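Notes for the evening talk, Whitfield hall, October. Slides are on the stick, spare copy with Joar Ljungberg. Twenty-five minutes, then questions.

**Slide 1 – Opening**

Say who I am and that I've run the toy table at Whitfield for four years. Thank Hnat Kushnir for the van. Tonight is how we sort small donated toys and get them back out on loan.

**Slide 2 – What comes in**

- 1,014 items last year, 1,000 the year before.
- Most of it is small plastic: figures, cars, bits of sets.
- 111 items went straight to recycling. Cracked casings, mainly.

Pause here. People usually ask about soft toys. We don't take them, Jirkwood does.

**Slide 3 – Sorting**

Three trays: complete, needs a part, can't go out. Don't agonise over the middle tray. If the part hasn't turned up after 60 days, the toy moves on.

Mention the Ciditz shelves – they were too deep and things got lost at the back. Shallow ones since spring.

**Slide 4 – Laying out the table**

Always a cloth. Toys slide on a bare top and small pieces bounce off on to the floor. Plain colour, nothing patterned with animals or letters, or the children look at that first. 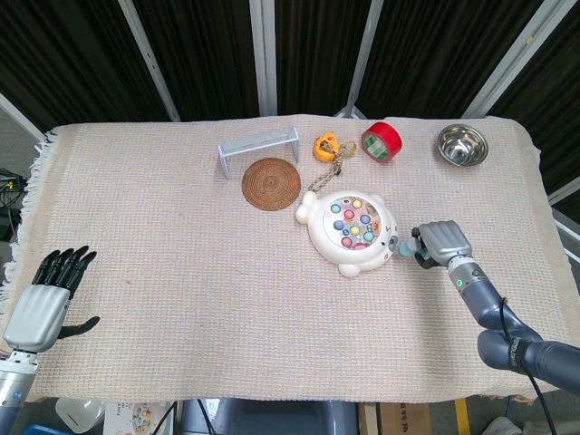
Press-and-pop toys are the ones I put in the middle, where a child can reach from any side. They get picked up more than anything else we lend, and the grown-ups have a go too. The white seal with the coloured buttons under its clear dome has that spot, with the little football goal further back. Keychains and charms I'd bag separately now, as beaded chains tangle with everything. Tape stays within reach for labels.

Ask the room: what would you put in the middle? Take two or three answers, no more.

**Slide 5 – Lending out**

Two weeks, one renewal. Name and phone number on the card. Trultgate does three weeks and gets fewer late returns, so we may copy them.

**Slide 6 – Help needed**

Saturday sorting is full – skip this line if short of time. Drivers wanted for the Jirkwood run. Sign-up sheet by the door, Joar has pens.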